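Sound levels and the small musical

Amplification in small theatres is treated as a technical matter and left out of most reviews. I think that is a mistake. In a house of under two hundred seats, the decision to fit radio microphones changes the singing, the band and the staging, and it ought to be judged as part of the production.

The Watinbridge studio is a fair test. It is a brick room with a low ceiling and seating on three sides. The last musical I saw there, a touring revival of Gruduscombe, used a band of five and a cast of 7, all wearing microphones. The loudspeakers hung above the stage. A performer singing with her back to me, four metres away, was heard from a point over my head. The ear places the voice where the sound comes from, and for most of the first act I had to look for moving lips to find out who was singing.
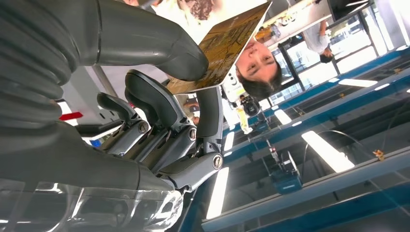
The usual defence is balance. Drums and electric bass will cover an untrained voice in the middle of its range, and the voice must then be raised to match. This takes the band level as fixed. It can be lowered by using brushes, by screening the kit, or by rewriting the bass part for a double bass. Prellska, the company behind the tour, did all of this on its previous show and used no microphones. The words were clear from the back row, apart from one fast ensemble number that would have been unclear at any volume.

Cost is the second argument, and it runs the other way. Hire of a radio system for a short run can come to more than 3,000 pounds, before the wages of an operator. The same sum would pay for extra rehearsal with the band in the room, at which most balance problems can be solved.

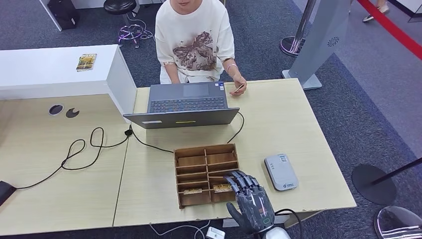
Rehearsal is where the habit sets in. Many small companies now learn the score from recorded tracks, and the band arrives for the final two days. Singers who have practised against a track at a fixed level do not learn to listen for a live player, or to ask for less. An open laptop on a table, with a black cable leading off each side, is all the equipment the method needs, and I understand its appeal to a company with no money for a pianist. The bill comes later, in the hire of microphones.

There are scores written for amplified sound, and Kandpal is one of them. It should be played loud. Gruduscombe was written for an upright piano and a church hall, and its lyrics depend on consonants that a chest microphone tends to blur. Programmes should state whether a show is amplified, in the same place as the running time.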